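Noise in Shared Student Housing: Project Report

Submitted 16 February 2022

1. Background

Fledovham is a student residence with 196 rooms on four floors. Complaints about noise went up after the fall intake in September, and the residence office agreed to let our group look at the problem as our term project. We wanted to know which sounds bother people most, at what times, and whether cheap changes inside a room make any difference.

2. Method

We sent a short survey to all rooms and kept it open for 7 days. It asked residents to mark each disturbance by time of day and type of sound. Altogether we received 793 entries. Some residents sent in many entries and others only one, so the totals say more about sounds than about people.

We also took sound level readings in the hallway on each floor, at night and in the early afternoon. The meter was a basic Fultia model on loan from the physics department. We did not calibrate it against a second meter, so the readings should only be compared with each other.

3. Results

Doors were the most common complaint by a wide margin. The fire doors at the stairwells close hard, and the sound carries to rooms well down the hall. Voices in the hallway came second. Music was third, which surprised us, as it is the only one of the three covered in the house rules.

Footsteps and dragged chairs were reported mostly on the lower floors. The rooms have hard floors, and residents directly below a desk hear every move of the chair. Several people wrote that they had already put something down under the desk and chair.
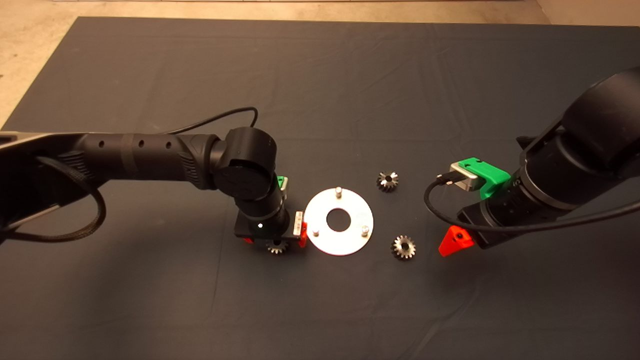
Soft floor coverings mainly help with impact sound, such as steps and dropped objects. They do little for voices or music, which pass through the walls and the gap under the door. We suggest that the office allow mats in all rooms and add felt pads to the chair legs, starting with the upper floors.

For the stairwell doors, slower closers would be the first thing to try. We did not get a price for these.

4. Limits

The survey ran during a regular class week. Exam weeks may look different.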